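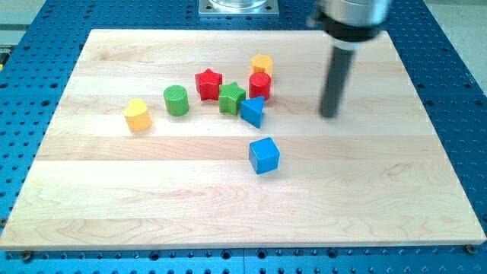 3.2 材料と配置

本研究では、幼児向けの型はめ玩具に使われる種類の木製ブロックを材料とした。ブロックは色と形の両方で区別できるため、物を指し示すときに話し手がどちらの特徴を先に選ぶかを調べることに適している。前節で述べたように、先行する調査の多くは、印刷された図形または画面上の図形を材料としてきた。平面の図形では、名前の付け方が比較的安定している。一方、厚みのある立体では、同じ物に「丸」と「円柱」、「三角」と「三角柱」のように2種類の呼び方が成り立つ。この揺れが、本節で材料を詳しく記述する理由である。

ブロックの選定は、次の考え方で行った。まず、形だけでは一つに決まらない物の組を入れた。星形には赤と緑があり、円柱にも赤と緑がある。したがって、話し手が「星」とだけ言った場合、聞き手はどちらの星であるかを決めることができない。次に、一つの配置の中で形だけを言えば足りる物も入れた。ハート形、六角柱、三角柱、立方体がこれに当たる。ハート形と六角柱はどちらも黄色であり、三角柱と立方体はどちらも青である。そのため、色だけを言うと曖昧さが残る。このように、色の情報が必要な物と、形の情報で十分な物とが、同じ板の上に混ざるようにした。

形の名前の難しさは均等ではない。星形とハート形は、日常の語彙で迷わずに呼ぶことができ、予備調査でも呼び方の違いがほとんど出なかった。立方体は「四角」「サイコロの形」「箱」などと呼ばれた。最も揺れが大きかったのは六角柱である。予備調査の参加者は「六角形」「ナットみたいなもの」「蜂の巣の形」などの表現を使い、途中で言い直すことも多かった。筆者らは当初、六角柱を材料から外すことを検討したが、言い直しそのものが分析の対象になると判断し、残すことにした。

ブロックを置く面には、明るい色のメープル材の板を用いた。板は、等間隔に穴の並んだ青い台の上に、ねじで留めてある。最初は青い台の上に直接ブロックを置いていたが、この方法には二つの問題があった。第一に、青いブロックが背景に紛れやすいことである。第二に、参加者が台の穴を座標のように使い、「右から何番目の穴の上」という言い方をしたことである。これは色と形の選択を調べる目的に合わない。板を使うようになってからは、穴を基準にした表現はほぼなくなった。ただし、板には継ぎ目があり、木目も見えるため、「線の上の青いの」のように継ぎ目を手がかりにした発話が少数ながら残った。この種の発話は、4.3で別に扱う。

配置は、すべて手で作成した。規則的に並べると、参加者は「左から順に」という方略に頼りやすくなる。そこで、ブロック同士の間隔と向きをそろえず、まとまりから離れた物を一つ含めることを基本とした。図2はその一例であり、青い立方体が他のブロックの集まりから手前に離れている。このような物は、色も形も言わずに「一つだけ離れているもの」と指し示すことができる。離れた位置に置く物は配置ごとに変え、特定の色または形に偏らないようにした。

物の姿勢についても説明が必要である。型はめ玩具のブロックは、どの面を下にするかによって見え方が大きく変わる。星形は、五つの角のある面が上に向くと、すぐに星であることが分かる。しかし、側面が手前に来ると、角張った塊のように見えてしまう。三角柱はさらに変化が大きい。図2では、三角柱は横に倒れており、三角形の面の一つがこちらを向き、頂点の一つが下を指している。予備調査では、この姿勢の三角柱を「逆さの三角」と呼ぶ人と、単に「三角」と呼ぶ人とに分かれた。ハート形は、丸い部分を上にして立てた場合に最も早く名前が出た。姿勢による影響を分けて調べるため、同じ物の組み合わせで姿勢だけが異なる配置も作成した。

作成した配置の候補は300近くに上った。Chowdhuryがすべての候補に目を通し、物が互いに隠れてしまうもの、および姿勢が不安定で撮影中に動くおそれのあるものを除いた。次に、Sabatierが残りの候補について、色と形の偏りを確認した。最終的に採用した配置は100通りである。候補の段階では、円柱の前に別のブロックを置いて一部を隠したものも多くあったが、隠れた物については「見えにくい緑」のように見えにくさ自体が表現に入ってしまうため、採用した数は少ない。

参加者は111名で、全員がSkerknessの学習センターで課題を行った。参加者には配置の写真を見せ、指定された物を、同じ写真を見ている相手に言葉だけで伝えるように求めた。指さしは認めなかった。相手が見ている写真の左右は参加者のものと同じであることを、あらかじめ伝えた。制限時間は設けず、言い直しも自由とした。発話はすべて録音し、書き起こしたうえで、色、形、位置、姿勢、その他の五つの区分に分けて記号を付けた。

区分の付け方には、判断が難しい場合があった。例えば「黄色いハート」の「ハート」は形の表現とみなしたが、「立っているハート」の「立っている」は姿勢の表現とした。「奥の六角形」の「奥」は位置の表現である。問題になるのは「手前に傾いた緑の星」のような発話である。「手前に」は位置を表す語を含むが、この場合は傾きの方向を述べているので、全体を姿勢の表現として扱った。二人の筆者が独立に記号を付け、一致しなかった箇所は話し合いで決めた。一致しなかった箇所の大半は、位置と姿勢の区別に関するものであった。

また、円柱の呼び方についても補足する。書き起こしの中では、円柱が「丸」「筒」「缶」「円柱」などと呼ばれていた。「筒」は中が空の物を指すことが多い語であるが、参加者が中の様子について述べているとは考えにくいため、形の表現に含めた。「缶」は比喩による呼び方であるが、これも形の区分に入れ、比喩であることを示す印を加えた。同じ印は、立方体に対する「サイコロ」や「箱」にも付けてある。

最後に、色の名前については、参加者の間に大きな違いは見られなかった。緑のブロックを「青」と呼ぶ例を予想していたが、同じ配置に青いブロックがあるためか、そのような発話は予備調査では現れなかった。本調査におけるこの点の結果は、年齢層に分けて4.1で報告する。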